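About us

Ellis Riltalton is a small buying advice firm. We help workshops, fitting firms and training colleges decide whether to spend money on robots, and quite often we help them decide to leave it for a year. We sell no machines. We take no commission from people who do. Our clients pay us a fixed fee, and they pay it whether the answer is yes, no or come back in August.

How we started

Meirion Rees and Carys Gronow used to work on opposite sides of the same table. Meirion bought equipment for a plumbing supplies firm in Ilthorpe, and Carys wrote quotes for a company that built robot cells. One of her quotes was for a cell to put pipe assemblies together before they went out to site. Meirion's firm bought it. It ran for 23 weeks, was switched off for a change of fittings, and was never properly switched on again.

They still disagree over whose fault that was. Carys says the buyer never wrote down how often the parts would change. Meirion says the seller never asked. The firm grew out of that argument, and the first thing any client gets from us is a long and fairly dull form on the subject of changing parts.

What we think of the sales pitch

We have sat through a great many demonstrations. The arm is always freshly set up, the parts are always the good ones, and the person who can make it behave is standing a yard away with a laptop. We have nothing against demonstrations, but we don't think they tell you much about what a machine will cost to own.

The price on the first page of a quote is usually the arm. Fingers to suit your parts come later in the document, if they come at all. So do guarding, floor work, software renewals, training for a second person when the first one leaves, and the hours your own staff will spend feeding it. We ask for all of that on one sheet. Some suppliers send it back the same day. Others ring us up to explain why it can't be done, and we make a note of that too.

Payback figures get the same treatment. If a supplier says a cell will pay for itself in two years, we ask what they assumed about running hours, then we go and look at how many hours the present bench is in use. Cledwyn Hughes does most of these visits. He takes a flask, stands in a corner and writes down what people do. Managers tend to be surprised by how much of the day goes on finding the right fitting.

Our test bench

We resisted having a bench for a long time. Sota Oshima, who joined us from a college workshop, argued that we couldn't go on criticising other people's trials without running any ourselves. He got a budget of £1734 for tables, fittings and consumables, and spent all of it. The arm is on hire, paid for monthly out of a separate line, and Mali Harries looks at that line very hard every time it comes up for renewal.

The bench is known in the office as Zemby. It does pipework, because that is what a lot of our clients do: white plastic pipe, tees, elbows, a few brass ends. These are cheap parts and they are awkward. A tee has an outlet that has to face the right way. Round pipe turns in the grip. A frame that looks square on the drawing has to be put together in an order that leaves room for the fingers, and the order a fitter would choose may be no use at all to an arm.

For each trial we keep a plain log of what was tried, how long it took and how often a person had to step in. Clients can read the whole log, including the bad days. A supplier once asked us to leave the bad days out of a report. We sent the client both versions.
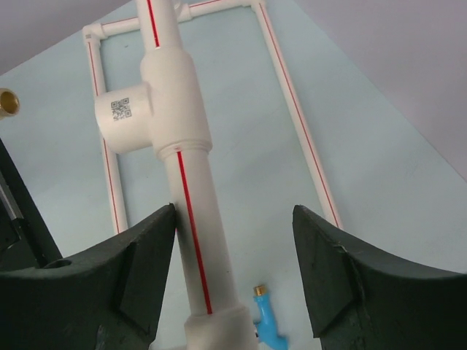
How we work with you

First we visit, without a supplier present. We want to see the job as it is done now and talk to the people doing it.

Next we write a requirement in everyday words. If your own staff can't follow it, we write it again. It says what the parts are, how they arrive, how often they change and who will look after the machine.

Then we go out for quotes, on our sheet, and set them side by side. We cost four years of ownership, and we include a line for doing nothing. A better bench, some labelled bins and a decent jig have beaten a robot more than once on that comparison, at a small part of the price.

If a robot still looks sensible, we help you plan the order, the stage payments and the acceptance test. We suggest holding back a fair share of the money until the machine has run on your parts, on your floor, with your people.

What we don't do

We don't do grant applications, and we won't write a case for a machine that has already been bought. We don't publish a list of recommended brands. We have been asked for one many times.

Getting in touch

Write to Mali Harries at the Ilthorpe office with a short note on the job you have in mind and, if you have one, the quote you've been given. A first phone call is free. Visits are charged at £135 plus travel, and we take that off the fee if you go on to use us.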